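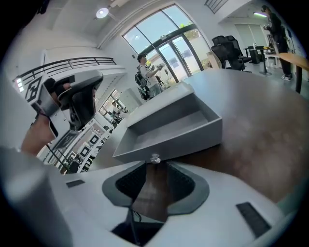 Home | Projects | Reports | Partners | Contact

Gripper Comparison, Interim Progress Report
7 September 2018
Prepared by the project office, Tullow Laboratory

1. Work in this period

The period was given to the comparison of two handheld gripper designs, the Delteck unit and the Khokhar unit, as set out in the work plan agreed with the Drativar Fund. Both designs were used on the same tabletop tasks, with an open gray tray as the place target. Operators recorded 47 sessions in total. Three of these were set aside after a fault in the time stamps and will be repeated.

Position tracking relies on square black-and-white markers fixed to the gripper body. Tracking was acceptable over most of the table. It was weaker when the operator's wrist turned the markers away from the second camera, and a change to the marker layout is under review. Reflections from glossy surfaces close to the table also produced false marker readings, and these had to be removed by hand.

2. Findings to date

The Delteck unit closed more evenly on thin objects and needed less adjustment between sessions. The Khokhar unit was preferred by operators for longer work on account of its lower weight. Neither unit was reliable with objects lying flat against the tray wall. The wide-angle cameras gave a full view of the tray on both designs, although image quality toward the edges remains a concern for the analysis team.

3. Variances from plan

The target for this period was 1,000 completed grasps. The team is roughly 200 short of that figure. The shortfall is due to late delivery of replacement finger pads and to the time spent on camera calibration. No change to the budget is requested.

4. Next period

The repeated sessions will be run first, followed by trials of the revised marker layout. Controller tests on the fixed arm will begin once the new pads have been fitted to both units. A full data set and draft comparison tables will be submitted to the Fund in November.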